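Brekside Desk — Set-Up Guide
Section 5: Placing the desk, running cords, loading the top

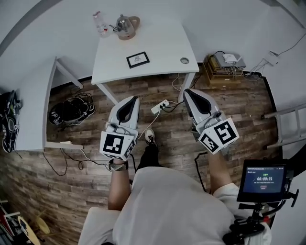 How far from the wall should the desk go?
Leave a hand's width at the back. Enough for a plug and a bend in the cord. More than that and small stuff starts dropping down behind.

Before you start

Legs on and tightened (section 4). Top wiped down. Floor swept where the desk will stand — grit under a metal foot scratches wood planks fast. You need the hex key from the parts bag, a power strip, cord ties. Allow about 14 minutes per desk, longer if you're untangling as you go.

Placing the desk

1. Lift, don't drag. One person each end.
2. Set it down roughly where you want it. Press on each corner. If it rocks, turn the foot on that leg until it stops.
3. Decide which way the grommet hole faces. It's near one front or back corner depending how you turn the top. Back is tidier, front is handier for a phone charger. Either is fine.
4. Second desk in the same room? Can go square to the first or at an angle. At an angle, leave room to pull a chair out from both.
5. Retighten all leg bolts once the desk is in its final spot. Again after 9 days of use.

Note: the Givix foot pads (sold seperately) fit this leg. Press on, no glue.

Running the cords

6. Power strip on the floor, under or just in front of the desk. Switch off while you plug in.
7. Bulky plugs at the ends of the strip, slim ones in the middle.
8. Drop desk cords through the grommet hole. Plug end first if it fits, otherwise bare end.
9. Gather the slack and tie it. Loops on the floor catch shoes and chair wheels.
10. Bags go somewhere else. A backpack parked under the desk gets its straps wound in with the cables and then everything comes out together.

CAUTION: Do not run cords under a rug. Do not plug one strip into another. Unplug before moving the desk, even a few inches.

Loading the top

11. Heavy things over the legs, light things in the middle.
12. Kettles — at the far edge with the spout pointed away from where you sit and from any outlet. Plug a kettle straight into the wall, never the strip. Put a tray or mat under it, the finish marks with heat.
13. Bottles next to the kettle are ok if the cap is on. Keep them off the grommet side, spills go straight down the hole onto the strip.
14. Framed pictures waiting to be hung: lay flat, glass up, fully on the top with nothing overhanging the edge. Better yet hang them first and load the desk after.

Note: do not stack anything on glass, even for a minute.

If the top wobbles after loading, take teh weight off and go back to step 2. Nearly always a foot, not a bolt.

Missing parts: see the Kornura parts list, page 11.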